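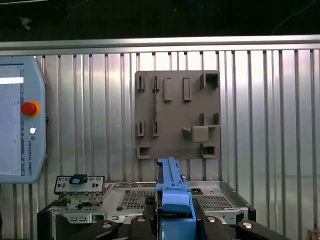
Planning the budget for a robot cell is my favorite part of the whole job, and I know that makes me a little strange. Most people start with the arm. They pick one, get a quote, and then try to squeeze the rest of the cell into whatever money is left. I'd like to talk you into going the other way around: start at the fingers and the fixture and work outward, so the arm is close to the last thing you choose. Look at how much is going on within a hand's reach of the gripper before any arm gets a mention. There's a long blue plastic part between two black fingers, a gray fixture board with clips and sockets and blocks raised on it, an open computer chassis, and a pendant parked off to the left with its red stop button facing out. Every one of those is a line in the budget, and at least two of them usually get forgotten!

This guide is for a small bench cell that handles computer parts: opening up cases, moving modules, seating things in slots. The same steps work fine for other small assembly jobs. I've used them for our cell at Zorow and again for a second one we helped plan at Greser.

What you need before you start

A list of the parts the robot will touch (real parts, in your hand, not drawings)
Calipers and a kitchen scale
A tape measure and a roll of masking tape
A spreadsheet with one row per thing you'd have to buy or make
One free afternoon

Step 1. Write down what the fingers have to do

Go through your parts one at a time and write a plain sentence for each. "Pick up the memory module by its handle and push it straight into the slot." If you can't write the sentence, you aren't ready to shop for a gripper.

Next to each sentence put three numbers: the width where you'll grip it, the weight, and how far the fingers have to reach past any neighboring parts. The widest and narrowest grips give you the stroke you need. Heavy things give you the payload, but remember that the gripper, the camera and the cables all hang off the arm too and all count against it.

For connectors and slots, add a column for push force. You can get a decent feel for this by pushing the part in while the socket sits on the kitchen scale. Do it a few times and keep the highest reading.

Step 2. Budget for the fixture before the arm

My rule on a first cell is to set money aside for fixtures up front and then not touch it. We put 3000 dollars in that row for our first build and I was teased for it. It all got spent, and I'd do it again.

Your fixture row should cover:

The board or plate itself
Holders, clips and sockets, plus a second version of each, since the first version will be wrong
Screws, inserts and whatever you mount the board to
Print time or shop time
Spare parts to test with, including some you're willing to break

That last one matters a lot. Buy old computers for it. We found a pallet of retired desktops through Baran and they paid for themselves in calm nerves. You will bend things. It's a lot easier to enjoy the work when the thing you bent was headed for recycling.

A tip on the board: leave room for more holders than you have today. Blank space costs very little, and adding a second board later means checking reach all over again.

Step 3. Look hard at clearance

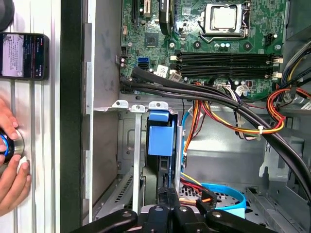

Clearance is what turns a cheap gripper into an expensive one, so take your time with this step. Catalog pages show grippers closing on a clean block with nothing near it, and your parts don't live like that. Inside a desktop case like ours you've got a thick bundle of black cables crossing the board on a diagonal, passing right below the four memory slots, plus orange, yellow and red power wires looping through the middle. The drive bay with the bright blue pull tab is down at the bottom with the fingers on both sides of it. The fingers have to come down past all of that without snagging a wire, and they need room to open again when they're done.

Here's the test I use. Cut two strips of cardboard to the size of the fingers you're thinking of buying. Hold them in one hand, like chopsticks, and try to do each task on your list. If your knuckles hit something, so will the gripper body. Write down which tasks failed and by how much. If it's only a couple, longer fingertips will probably fix it, and fingertips are a cheap row. If it's most of them, you need a slimmer gripper, and now you know that before you've placed the order.

While you're in there, decide what happens to the cables. You can tie them back by hand before each run (free, but it takes a person's time) or budget for a clip or a comb that holds them out of the way. Put it in the spreadsheet either way. A person's time is a cost too.

Step 4. Tape out the bench

Now clear some space and use the masking tape. Mark the fixture board, the case, the pendant, the spot where a person stands or reaches in, and a blank area for tools and phones and coffee, because those are coming whether you plan for them or not.

Measure from where the arm base would sit to the farthest point on the tape. Then add 200 mm. That extra bit is for approach moves and for the fact that an arm at full stretch can't do much pushing. The number you end up with is your reach, and it will knock a good many arms off your list right away. So satisfying!

Mark the stop button before you mark anything else that's handy. You want it where a hand lands without looking.

Step 5. Pick the arm

See how short this step is now? You have a payload, a push force and a reach. Ask for quotes on arms that meet all three and compare what's included. Ask each seller about:

Whether the pendant and its cable are in the price
Gripper mounting plate and connector
Software updates, and for how long
Training for at least one person
Lead time on a replacement joint or a replacement cable

We got our quotes through Flindoneo, who were patient with all of my questions. Used arms are worth a look too. Ask for the running hours in writing and try to see it move before you pay. 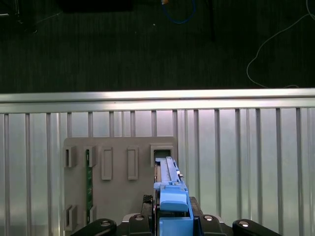 Blue part going into the open slot at the upper right of the board, one finger on each side.

Step 6. Add the boring rows

I keep a checklist of seven rows that go missing from first budgets. Copy it into yours:

1. Work surface and frame
2. Cable management, for the robot and for the parts
3. Spare fingertips
4. Camera mount and lens cleaning supplies
5. Lighting (shiny metal behind your parts will throw glare, so test with a desk lamp first)
6. Risk assessment and whatever guarding comes out of it
7. Shipping, for everything, both ways on anything you might return

Put a price on each one, even if it's a guess, and color the guesses so you know to come back to them. Ours were mostly colored in for the first month.

Step 7. Split the order

Don't buy it all at once. Order the gripper, fingertips and fixture material first and do hand trials with the real parts. Our hand trials in February changed the fingertip shape twice, and the arm hadn't even been ordered yet, so neither change cost us much. Once the trials look good, send the order for the arm and the rest.

I've left our blank spreadsheet with the other downloads on the Zorow page. The fingertip tab is new.

Last updated Sat 30 June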